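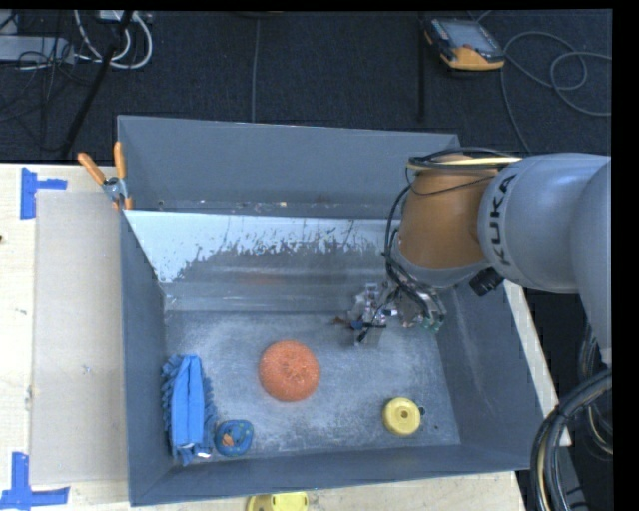 Leaving the allotment until spring

I gave up on the allotment for the year on Sunday. There were still leeks in the ground and a row of kale that the pigeons had mostly finished, but the path down from the gate had turned to mud and I had run out of jobs that could be done standing up. So I locked the shed, took the good fork home and that was the end of it until January at the earliest.

This was my third full year on the plot at Brarnonby and the first in which I wrote things down. I used an old desk diary and put in what I sowed, what came up and what we ate. Reading it back this week, I can see that I sowed far too much in April and almost nothing in July, and that explains why we had lettuce for three weeks and then bought it in bags until October.

The onions did well. I put in 100 sets and lifted most of them in the first dry week of August. They went on the greenhouse staging to dry and are now in nets in the garage. A few have gone soft at the neck. I check them on bin day and use the worst ones first, so we have been eating a lot of onion soup made from onions that are slightly past it.

The potatoes were poor. I had them in the bottom bed, where the soil is heavy, and the slugs got into the maincrop before I did. Sanaa Metwally, who has the plot next to mine, grew the same variety from the same bag and hers were clean. The difference is that she lifted hers in early September and I left mine until October half term. I have written "LIFT EARLIER" on the inside cover of the diary.

Squash took up more room than anything else and gave us four fruit. One of them was very good. I saved the seed from it, knowing it may well have crossed with whatever was growing over the hedge.

The beans were the surprise. I had sown a climbing variety called Drolanari, which I had in a swap envelope from Chukwuemeka Oyelaran with no instructions except the name. They sulked until the end of June and then climbed straight off the top of the canes. We ate them green for five weeks, froze what we could and let the rest dry on the plant. I shelled those in front of the television over a couple of evenings and have a big jar of them, brown with a paler stripe. I soaked some overnight and they cooked in 50 minutes, but they were a bit floury for my taste. Better in a stew than a salad.

The water question has not been settled. The tank at our end was dry for most of August and the standpipe by the gate runs at a trickle when anyone else is using theirs. I bought two second-hand water butts and connected them to the shed gutter, and the first decent rain filled one and a half. That is enough for the greenhouse tomatoes for perhaps a fortnight. For anything more I would need a bigger roof.

Rent has gone up to £33 for a half plot. I don't mind that. I spent more than that on netting.

Plans for next year, as far as I have any:

Move the potatoes to the top bed and put the beans where the potatoes were.

Sow lettuce every three weeks and stop when there is enough.

No sweetcorn. The badgers had all of it, two years running, and I am not feeding them a third time.

Replace the shed felt. It was flapping in the November winds and there is a damp patch above the seed tins. I have moved the tins to the other shelf for now.

Get some manure in before the ground warms up. The stables will deliver if three of us share a load, and Sanaa has already said yes. If you are on the lower side and want to be the third, leave a comment or put a note under my shed door.

I still need to pull the leeks. I'll go down with a bucket on the next dry morning, as I have promised my sister a pie and the ones in the shop are a pound each.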